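About Bunnag

Hi, and thanks for stopping by! I started Bunnag as a Saturday cooking class in my own kitchen, with two burners, one good knife and six very patient neighbors squeezed around the counter. We outgrew that fast (my poor hallway), and these days we're a proper little cooking school on the second floor of the old Randix building, right over the shoe repair place.

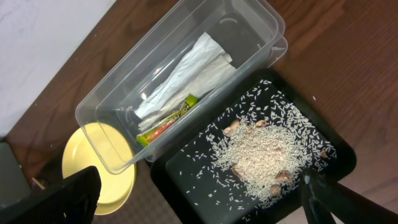
I never went to culinary school myself. I learned from my aunts, then from nine years on the line in hotel kitchens, and I teach the way they taught me: taste it, fix it, taste it again. Our evening course runs six weeks and starts with rice, broth and eggs. You'd be amazed how much dinner you can get out of those! Last year 477 people came through, and plenty of them had never chopped an onion.

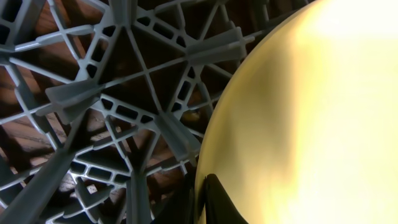 Knife skills is still my favorite class to teach, and it fills up first, so grab a spot early if June is your month. We keep groups small and everyone cleans up together at the end. I'm fussy about racks and drainers, I'll admit it. Give me gray plastic lattice with big triangular openings over a solid tray any day, even if all those little slots along the bars look like a pain to scrub.

Want to come cook with us? Call the school or just come up the stairs. The door sticks, so push hard.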